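Participants wanted: household key and small-item storage study

Tresholm is recruiting participants for a study of how keys, tags and other small belongings are put away and found again in shared flats. The work is carried out with Callano, who run the sessions at the Flerngate rooms. Recruitment is open until the end of September.

Background

The study compares a row of wall hooks with a flat surface as the usual place for small items. Earlier work by Barbu looked at drawers and bowls. Hooks were left out of that work and are the main subject of the present one. The measure of interest is the time taken to retrieve a named item, together with any errors in which item is picked up.

The hooks are fixed to a plain white panel. Each has a round disc with a curved metal hook below it.

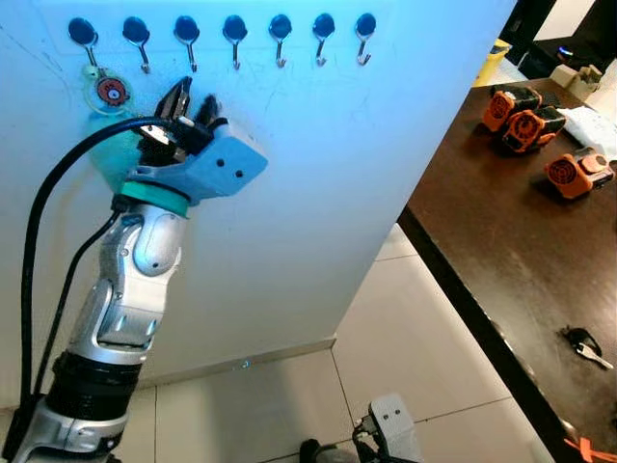 Hook row on the white panel, with a clear tag on the hook at the far left.

What participants do

Each participant attends 3 sessions. In the first, items are hung on the hooks in whatever order the participant prefers. In the second, the order is set by a printed card. In the third, the items start on a table and the participant chooses where each one goes. A session lasts 63 minutes including a break of 10 minutes.

Items are light. Participants will not be asked to hang bags, coats or anything made of glass. Hooks may not be moved during a session, and an item that falls should be left where it lands until the session lead has noted it.

The type used is a magnetic hook with a bent wire and an upturned tip. Narrow rings go over the tip easily. Thick cord loops and some card holders need to be turned first, and the time taken to turn them is included in the result. 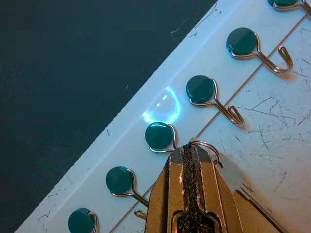 Carolina Mendes: I took part in the pilot and would suggest bringing your own keys if the rules allow it. Mine have a wide split ring and a fabric strap, and I was much slower with the sample set than I am at my own front door. It would also help to be told beforehand that you will be standing for most of the session.

Own keys are now accepted in the first session only. They must be on a single ring and free of sharp attachments. The sample set is used in the second and third sessions so that results can be compared. A high stool is available on request.

Table stage

The third session begins with mixed items spread out on a dark wooden table. The set covers keys with and without a keychain, a card holder and other small articles of the kind left out at home. Some have an obvious hanging point and some have none. Participants decide which belong on the hooks and which should stay on the table, and give a short spoken reason for each choice. Items may be grouped, and more than one may share a hook. 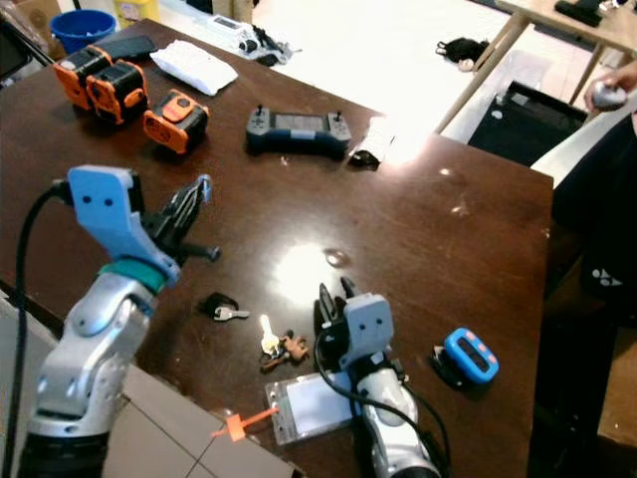

Do I need to remember where I put everything from one session to the next?
Each session starts afresh, and the layout from the previous one is cleared before you arrive.

Who can apply

Applicants must be 18 or over, live with at least one other person, and be able to reach a hook at shoulder height with either hand. Glasses and contact lenses may be worn. People who took part in the pilot cannot be accepted for the main study. A maximum of 2 people from the same household may apply, and they will be given separate session times.

Payment and expenses

Payment is made by bank transfer after the final session. Local travel is refunded on production of a ticket or receipt. Participants who withdraw early are paid for the sessions completed.

How to apply

Write to Gheorghița Zamfir at the Flerngate rooms, giving your name, the number of people in your household, where keys are normally kept at home, and whether mornings or afternoons suit you. Put "hook study" in the subject line. Applications without the household details will be returned for completion.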